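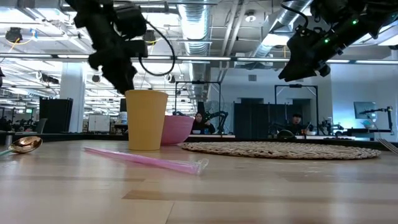

Cell 2, table laid for the straw and cup task. Both arms up.

7 December 2023
Weronika Krajewska

Handout, two-arm cell: start-up, wrist camera check, end of shift

Read before you come in. Bogumił Szulc runs the practical, I do the written part. Bring the Toltora log sheet, the long one from April and not the old half page.

1. Before power
Walk round the table once. Cables first: the loop at each wrist needs slack with the arm stretched right out, not only parked. If it pulls tight at full reach, re-tie it now. Hands flat on the frame, push. If it rocks, stop and get the hex keys.
Clamps: finger tight plus a quarter turn. Don't crank them, last group bent a jaw.

2. Power up
Left arm, wait for green, then right arm. Never both together, the supply trips. No green after 11 seconds = off, check the plug at the base, try again. Twice no green, call Bogumił. Do not open the housing.

3. Homing
Clear the middle of the table before homing. Cup, bowl, cutlery, all of it to one side. Arms home slow but they dont look where they are going. Lay things out again after, from the task card.

4. Fingers
Look for play where the tip meets its base. Wiggle with two fingers, power off. Any click at all = tighten, then redo the zero. Tips should close evenly along the whole length. Uneven close and the straw rolls out every time, people blame the software for a week.
Wipe tips with a dry cloth. No solvent.

5. Wrist camera
Open the live view, one arm at a time. Want both of that arm's own fingers in view, coming up from the bottom, and table between the tips. If one finger is missing the mount has slipped. Loosen, turn, check, tighten. Then save a still under the Tirkel folder with your initals.
Compare with a good one:

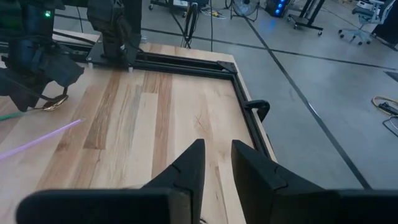
6. Fixed camera
Don't touch the mount. Check only that the table and both grippers show. If it has moved write it down and stop, the whole calibration goes with it (see Bednarek notes, p. 31).

7. End of shift
Arms to park, right one off first. Log the cycle count. Over 338 since last grease = grease the wrist joints, sign for it.
Straws still in the wrapper go back in the box.

Written part: sections 2, 4 and 5. Pornosdale group has the same sheet but does section 6 with me.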